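## 5. Teaching the wrist camera and gripper

This section covers the first powered moves of the Unau arm. Finish Section 4 (wiring and emergency stop) before you start. Plan on an evening for it.

You will need:

- the arm, clamped to the bench with both Brurno clamps
- a laptop with the Idau control program installed
- the 2 mm hex key
- a shallow tray or case to use as a target
- a light-colored bench top or a sheet of pale board

### 5.1 Before you turn it on

1. Check that the camera cable follows the forearm and has a loose loop at the wrist. The wrist turns almost 300 degrees, and a tight cable will pull out of its socket.
2. Tighten the two screws on the camera bracket. Snug is enough. The bracket is printed and will split if you lean on the key.
3. Put the emergency stop where your free hand can reach it.
4. Turn on the Michalski power supply and wait for the fan to settle.
5. Start Idau and open the **Arm** page. All joints should show green. If one shows yellow, go back to 4.6.

**Caution:** Keep your face and hands out of the arm's reach while the joints are live. The arm holds its position when idle, but it will drop if power is lost.

### 5.2 Home the arm

1. Move the arm by hand to the folded position, with the gripper pointing down.
2. Click **Set Home**. You should hear a short click from the shoulder.
3. Click **Release**, move the arm a few inches away, then click **Go Home**.
4. If the arm stops short, repeat from step 1. Older shoulder gears have some slack and may need a second try.

### 5.3 Set the approach

The approach is the path the gripper takes down to an object. Idau stores it as a list of poses and plays them back in order.

1. Put the target on the bench, turned at an angle to the arm. A target that lines up squarely with the base hides errors in the wrist setting.
2. Open the **Teach** page and set speed to **Slow**.
3. Jog the gripper until it is well clear of the target, then click **Add Pose**.
4. Jog closer and add another pose. Keep going until the rim of the target crosses the camera view.

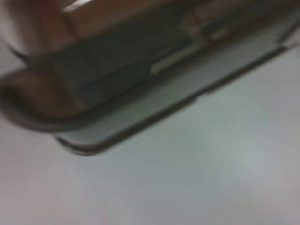 5. Stop jogging and let the arm settle before you add the last pose. A pose saved while the wrist is still moving will be off by however far it had left to go.
6. Click **Play** with one hand on the emergency stop.

**Note:** The camera has a fixed focus and a slow shutter. Small print on the target will not be readable while the arm is moving, and Idau does not need it. The program looks for long edges and for the change from dark to light.

### 5.4 Adjust the edge setting

1. Open **Camera**, then **Edges**. The starting value is 47.
2. Raise the value if Idau marks shadows on the bench as edges. Lower it if the rim of the target is missed.
3. Change it a little at a time and play the approach again after each change.
4. When the marks stay on the rim through the whole approach, click **Save to Arm**. Saving to the laptop alone is a common mistake — the arm goes back to the old value the next time it starts.

Lighting matters more than the number. A lamp off to one side throws a shadow under a raised rim, and the program may follow the shadow instead. Use overhead light if the shop has it.

### 5.5 If something goes wrong

**The camera view freezes.** Unplug the camera at the laptop end, count to ten, and plug it back in. You don't have to home the arm again.

**The gripper touches the target on the way down.** Delete the last pose, raise the wrist, and teach it again. Don't fix this by raising the speed.

**The arm shakes at full reach.** Check the bench clamps first, then the elbow belt. Belt tension is covered in 7.2.

Section revised 31 March 2019. Send corrections to Henryk Szewczyk, or write them in the margin of the shop copy.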